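首页 › 生活 › 亲子 › 专栏

牙仙的信箱，挂在我家冰箱旁边

我女儿掉第一颗牙的那个晚上，我正在阳台收衣服。她举着那颗小得像米粒一样的牙冲过来，嘴角还带着一点血，眼睛亮得不行，第一句话是：“妈妈，牙仙知道我们家门牌号吗？”

说真的，我完全没准备。我小时候掉牙，上牙扔床底，下牙扔屋顶，我外婆站在院子里指挥，扔歪了还得捡回来重扔。我们现在住十一楼，往上扔会砸到楼上邻居的空调外机。至于牙仙，是她从幼儿园绘本里认识的，一个会半夜上门、拿走牙齿、留下硬币的小人儿。我一个大人站在那里抱着一堆袜子，脑子里只有一个念头：家里有硬币吗？

没有。谁家现在还有硬币啊！

最后是我老公在车里的扶手箱翻到一枚一块的，上面粘着半颗化掉的薄荷糖。我用洗洁精洗了，半夜两点塞到她枕头底下，塞的时候手一抖，硬币掉进床缝里，我趴在地上用晾衣架够了好一会儿。第二天早上她倒是高兴，就是问了一句：“牙仙为什么有柠檬味？”

从那以后我就下决心，这件事要好好搞一搞。

先说信箱。我在网上逛了很久，牙仙主题的东西真不少，小枕头、小布袋、小木盒，还有那种贴在踢脚线上的迷你门。我最后买的是 Stikska 的一款小信箱，巴掌大，铁皮的，带一面可以竖起来的小旗子。旗子竖起来就表示“有牙要取”，牙仙取走以后会把旗子放下。这个设计我太喜欢了，一个动作就把整件事交代清楚了，孩子早上一睁眼，光着脚跑去看旗子，那几步路的表情值回票价。

缺点也有。铁皮盖子开的时候会“吱”一声，白天听着挺可爱，半夜听着像有人在撬保险柜。我后来滴了一点缝纫机油，好多了，就是牙仙从柠檬味变成了机油味。

信箱挂在冰箱侧面，磁铁吸的。我本来想挂她床头，后来一想，挂床头我还得摸黑进去，踩到积木怎么办？挂厨房就简单多了，我半夜起来喝水，顺手就办了。各位妈妈如果还没定位置，真心建议往外面挪。

再说信。我女儿是个话很多的小孩，掉第二颗牙的时候，她不光放了牙，还放了一封信，问题有4个：你多大了？你有翅膀吗？你拿牙去干什么？你认识圣诞老人吗？字是她自己写的，“翅膀”两个字写不出来，画了一只鸡。

我是趴在餐桌上回的信。一开始我想得太复杂，给牙仙编了一整套身世，什么牙仙王国、牙齿城堡，写了满满一页，写完自己一读，像楼盘广告。后来全撕了，只回了几句，字写得特别小，小到她得拿放大镜看。她花了一个早上，拿着放大镜一个字一个字念给我听，连早饭都忘了吃。比那枚硬币管用多了！

所以我的第一条经验就是：信要短，字要小。纸我用的是 Coutinho 的迷你信纸，带配套的小信封，一叠下来能写到她换完牙还有剩。拿普通便签裁小也完全可以，我有两次就是这么干的，她没看出来。笔一定要换一支平时家里不用的颜色，这条是血泪教训。第三颗牙那次我随手拿了签作业本的那支蓝笔，她盯着看了半天，说：“牙仙的笔跟你的一样。”我说可能是同一家文具店买的。她居然信了，不过我那一整天心都是虚的。

钱的问题，我知道很多人想问。我们幼儿园家长群里为这个聊过一晚上，聊出了300多条消息，最后也没聊出个标准。有给一块的，有给五十的，还有一家给的是一只仓鼠（我替那位牙仙捏把汗，半夜是怎么搬进来的）。我家定的是每颗牙一枚硬币，门牙多给一枚。我特意去银行换了一小卷新硬币，亮闪闪的，藏在放茶叶的柜子最里面。小孩对金额其实没什么概念，她在意的是那枚硬币亮不亮。

也有贵的玩法。我在商场见过 Hokero 的一套牙仙主题礼盒，里面有一扇带灯的小门、一张小地毯、一套牙齿收纳册，还有一个会发光的铃铛，标价3680。我站在柜台前把价签看了两遍，然后拉着孩子去吃了冰淇淋。东西是做得很精致，我不否认，可是一口乳牙总共就那么些，摊下来每颗牙的成本够我做一次洗牙了。

要是你跟我一样喜欢自己动手，材料真花不了多少。我做过一扇小门，用的是冰棍棒和一颗衬衫扣子，扣子当门把手。颜料是 Coltomine 的儿童水粉，紫色那支特别好看，就是干得慢，我等不及上手一摸，门上留下一个清清楚楚的大拇指印。女儿第二天研究了很久，得出的结论是牙仙的力气很大。
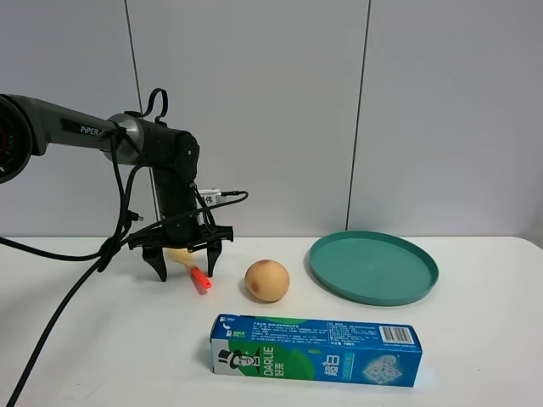

机械臂与夹爪，上臂印有“PiPER”字样。

闪粉要慎重。我跟风撒过一次，从信箱一路撒到窗台，做出“牙仙飞走了”的效果。效果是真好，她尖叫了起码半分钟。可是那点闪粉我到现在还在扫！前两天给我老公熨衬衫，领子上还有一粒，他就那么戴着去开了会。后来我改用面粉，拿一把小刷子在台面上点几个小脚印，早上用湿抹布一擦就没了。家里有猫的要小心，猫会在旁边加几个自己的脚印，到时候你还得解释牙仙骑什么来的。

也说说翻车的时候。七月里特别热的那几天，她掉了第五颗牙，我那晚加班，回来倒头就睡，忘得干干净净。早上六点多，听见厨房里拖鞋的声音，我一下子就醒了，心里咯噔一下。她站在冰箱前面，旗子还竖着，一动不动。我脑子转得飞快，跟她说昨晚太热，牙仙可能中暑了，请了病假。她想了想，去拿了一张创可贴，放进信箱里，说给牙仙用。

我躲到卫生间里待了一会儿才出来。

那天晚上我回了一封特别认真的信，谢谢她的创可贴，说已经贴上了，好得很快，还多放了一枚硬币。她把那封信夹在她最喜欢的那本恐龙书里，谁都不让碰。

收上来的牙怎么保存，也常有人问我。我的做法很土：拿清水冲干净，在纸巾上晾干，装进小玻璃瓶里，瓶底贴张纸条写上是第几颗。别用密封袋，我第一颗就是用密封袋装的，塞在抽屉里，差点当成碎米粒扔了。瓶子藏在我的毛衣柜里，夹在两件她绝对不会翻的高领中间。

上个月她又有一颗牙开始晃了，吃饭的时候用舌头顶来顶去，给每个来家里的人看。她还自己攒了一个存钱罐，宣布要攒够1000块，给牙仙买一双鞋，因为面粉脚印看起来是光脚的。我说牙仙的脚很小，用不了那么多钱。她说剩下的给牙仙买袜子。

我刚去看了一眼茶叶柜，硬币还剩大概半卷，机油也还有。那颗牙估计就是这几天的事了，我先去把紫色颜料找出来，门上的大拇指印得补一补。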